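# Stop replacing the cable loop. Fix the bin.

Writing this fast before the afternoon run, so excuse the spelling.

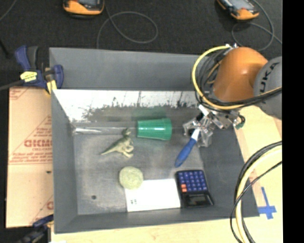 Every time the picking cell at Vastorura acts up, the first thing anybody reaches for is the arm. Recalibrate. Re-teach home. Swap the fingers. Call Skukow and get a quote. And nine times out of ten (my guess, I don't log it) the arm is fine. The arm was fine last January too, when we lost most of a shift chasing a grip fault that came down to the bin having crept toward the wall.

My opinion, and I'll put my name to it: the boring stuff around a robot deserves more maintenance hours than the robot. Bin. Clamps. Tape marks. Cables. In that order, probably.

## The bin

Ours is a plain gray open bin with sloping walls. Cheap. The floor of it has worn lighter than the sides and there's a bright scratched strip along the far wall. Samran Boonyarit says leave it, it's a bin. I say a worn floor throws light back differently than a new one, and the vision side has to live with that. Glossy stuff is bad enough by itself. Put a shiny plastic cup on its side in there and you get a highlight right down it, plus a green tint on the wall next to it. Now add a floor that shines in one corner and is dull in another.

Swap the bin on a schedule. Or scuff the whole floor evenly, which is what I'd do, costs nothing. Just don't wait for the pick rate to tell you.

## Clamps

Two clamps, both on the left side. Good clamps. Still clamps. The pads pack down, the bar slips a hair, and the bin walks. Check them by hand at start of shift, every shift. Pull on the bin. If it moves, stop and re-seat it, don't "compensate in software." I've heard that phrase from smart people, Ieuan Price included, and I've spent evenings undoing what it lead to. An offset that made sense at 7 a.m. is a trap by lunch.

## Tape

Blue tape on the wood by the corner of the bin. A cross, kind of crooked. People laugh at it. Tassanee Bunnag wanted a machined locating plate, and sure, if Vastance ever signs off on the 700 she asked for, bolt it down and I'll clap. Until then the tape is our datum and it should be treated like one. Means: replace it when it curls, all at once, not patch over patch. Means nobody leans a coffee on it.

## Cables

This is where I get loud. The arm is a KUKA and it will go wherever you tell it, all day. What it drags along is the problem. Yellow cable in a wide arc off the top of the orange segment, black bundle on a tighter path next to it, more crossing underneath. Looks messy. The mess is partly on purpose, a joint needs slack, and if you zip-tie it all neat for a visitor you'll be pulling on a connector by the end of the week. We did exactly that before the Sriwong people came through. Looked lovely. Cost us 2 connectors and a very long night.

So: slack stays. What needs doing is a walk-round with the arm run slowly through its range, one person on the pendant and one watching the loops. Saulius Uibo timed it once, 46 minutes with notes. Call it an hour. Cheaper than the night I just mentioned.

## The objection

Ketsara Saithong's point, and it's a fair one, is that a robot that only works with a perfect bin isn't much of a robot. She'd have us leave things a bit off on purpose and make the picking cope. A toy dinosaur lying any which way, a flat white thing with a disc half on top of it, a calculator nearly touching, a thin handle at a bad angle. That's the job.

Agreed on the objects! Make those as awful as you like. But the bin, the clamps and the base are what you measure the awfulness against. If they drift too, then a failed pick teaches you nothing, you can't tell which thing moved. We had 55 failed picks in one log and I couldn't use a single one of them for that reason.

What I want from the next budget is small. A spare bin on the shelf, new clamp pads, a roll of decent tape, and an hour on the sheet for the cable walk, signed by whoever did it. Samran has the sheet. Please somebody remind him it has a second page.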